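De : Niall Chisholm
À : liste karst-largate
Date : 20/08/2020
Objet : Re : Perte de Clamville, niveau d'eau

Bonjour à toutes et à tous,

Quyên Tô a écrit :
> Quelqu'un est-il passé à la perte de Clamville depuis la crue de
> décembre ? Sur l'ancienne topo, le siphon est noté à 259 m de
> l'entrée, mais Jessie me dit qu'on s'arrête maintenant bien avant.
> Est-ce qu'il faut refaire le relevé ?

Oui, j'y suis retourné avec Davina Strachan. Le ruisseau se perd toujours au pied de la falaise, dans les blocs, mais le débit est très faible. Dans la galerie, un bouchon de graviers barre le passage 30 m avant l'ancien siphon. On entend l'eau derrière. Le calcaire est sain au plafond, par contre la paroi gauche se délite sur deux mètres et je déconseille de s'y appuyer.

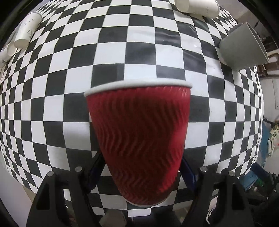 Gobelet rouge à paroi ondulée.

Pour le relevé, je propose d'attendre. Si le bouchon part à la prochaine crue, tout sera à recommencer. En revanche on peut déjà reprendre la partie entre l'entrée et la première salle, où la topo est fausse : l'azimut de la deuxième visée ne colle pas avec ce que nous avons mesuré. J'ai les carnets, Euan Pringle a les fichiers.

Autre point, l'accès par le chemin d'Edthorpe est fermé par une barrière. Il faut passer par la ferme Verbeke et prévenir la veille. Pas plus de 5 personnes à la fois, c'est la demande du propriétaire.

Quyên, si tu as encore l'ancienne coupe en papier, je veux bien un scan.

Niall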